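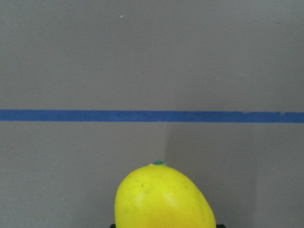

2020年8月1日 作業ノート

朝から撮影コーナーの壁まわり。グレーの壁に青い養生テープを横一本、高さの目印として貼る件、やっと片づきました! 前回は目分量でやって、あとで写真を並べたら一枚ごとに基準がずれていて泣いたので、今日は床から測って両端に鉛筆で点を打ってから貼った。それでも離れて見ると右がほんの少し下がっている気がする。うーん、貼り直すほどではないかな……と思って、そのままにしてあります。気になる人は言ってください。

テープは青のほうが断然いいです。グレーの壁にくっきり出るし、レモンの黄色ともぶつからない。白も試したけど、壁の明るいところで溶けてしまって線を拾いにくかった。青の上の縁、右のほうに小さく欠けたみたいに白っぽいところがあるので、画像から線を拾うときはそこを避けて左寄りで取ること。

あと、壁の左上に白い点がひとつ。ほこりなのか塗料なのかわからない。次に脚立を出すときに見ておく。こすって壁のつや消しがテカるのがいちばん嫌なので、まずは乾いた刷毛で。

で、レモン。Greltoraの色見本カード用の被写体で、Wasilewskaの案件(通し番号2407)に入れる分です。黄色がとにかく強くて、露出を欲張るとすぐ皮のつやのあたりが飛ぶ。ISOは200に固定、明るさは照明の距離で合わせることにしました。レモンの位置はテープより下、これは変えない。上半分のグレーを広く残しておかないと、背景の色を測る場所がなくなるので。

悩ましいのが影! テープの下、中央から右にかけて壁が一段暗くなる。輪郭はやわらかいからきつくは見えないけど、右端に近づくとまた明るく戻るので、帯みたいになってしまう。テープより上は均一なのに。とりあえず背景の値はテープの上だけで取るルールにします(前の表に下側の値が混じっていたら消してOK)。影そのものは次回、ライトをだいたい30センチ左に振って、どこまで動くか見てみたい。レフ板を足すのはそのあと。一度に両方いじると、どっちが効いたのかわからなくなるので……これは自分への戒め。

メモ
・養生テープの残りは棚の二段目。幅違いのものと混ぜないで。
・Bravulmontの背景紙は393番のグレーが候補。壁の色は少しベージュ寄りなので、紙に替えるなら基準の取り直しになる。値段を聞いてから決める。
・Clirikの台帳に今日の設定を入力すること。まだやってない。
・レモンは棚の上の段、撮影用の札つき。持ち出さないでくださいね、ほんとに。
・ライトを動かす前に、脚の位置を床にテープで印しておく。

続きは影のテストから。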